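Back on the grippers, and sorry for the long gap (January was the last proper post, I know, I know). The short version is that I've been trying two sets of fingers on the garden tote job, and I've changed my mind twice since Tuesday.

If you're new, the job goes like this. There's a canvas bag with rope handles, there are some garden tools, and the arms have to get the tools in and out of the bag without dragging the whole lot across the table. It sounds like a doddle. A person does it one-handed while talking on the phone. I picked it because everything I'd done before was boxes and blocks, and boxes and blocks make any gripper look clever.

The two sets are the Suruso ones, which are short and blunt with a soft face, and the Vinano ones, which are longer, stiffer and come to a point. I wanted to love the Surusos. They're lovely on anything with a fat handle, they forgive you when you come in a bit crooked, and they don't leave marks. But put them anywhere near the mouth of a cloth bag and they just shove it over! The rim folds in, the bag slumps, and then you're chasing a bag that's now a different shape from the one you planned for.

The Vinanos go in much more neatly. The thin tip slides down beside a handle where there's hardly any room, and on the pruning shears that matters a lot, as the two grips sit close together and you want to catch one or squeeze both, and not end up wedged in between. I ran 80 tries with each set, same bag, same tools, me putting everything back by hand each time (my knees would like a word). The Surusos managed 3 clean lifts of the shears. I won't give you the Vinano number yet as I want to do it again with the tools laid out differently, but it was a good deal better than 3.

Where the pointy ones fall down is the glove. Tariq Mengal wrote in to say I should try pinching it at the cuff and I did, and he's right, it's the only bit with enough body to hold. Anywhere else and the fabric slithers off. Hand rakes are in the middle - fine by the handle, horrible by the tines.

Then there's the camera question. Tanner Turcotte has been on at me for ages to stop trusting the overhead view, and I've given in. From above, a bag is a blob with stuff in it. You can't tell how far down a handle goes, and once both arms lean in they hide half of what you wanted to see. The wrist camera gets you right up to the rim, but the fingers take up a big slice of the picture, and the longer Vinanos take up more. So now I use the fixed view to get close and the wrist view for the last bit, and the swap between them is where most of my bugs live. I logged 400 runs of just the approach, no grabbing, and 379 ended up somewhere sensible. The rest I'm still going through. I think a few were my own fault for nudging the table.

Controller news is dull. I'm still on the Ongart box, I still don't like its menus, and the Zeser one is sitting in its packaging until I've got a free weekend. If anyone has run two arms off a single Zeser, please leave a comment, as the manual is very vague about it.

Next up is the same job with softer pads stuck on the Vinano tips, to see if I can have it both ways. I've got some rubber sheet and a craft knife, so expect plasters too. 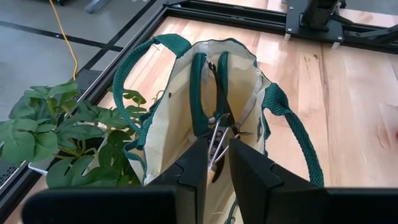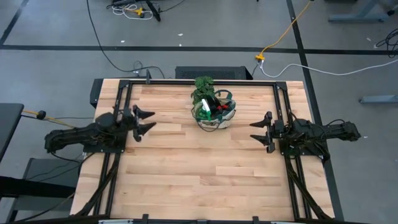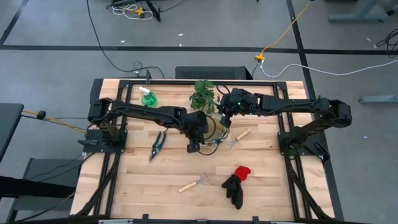 The tote job: wrist camera first, then two from the fixed camera.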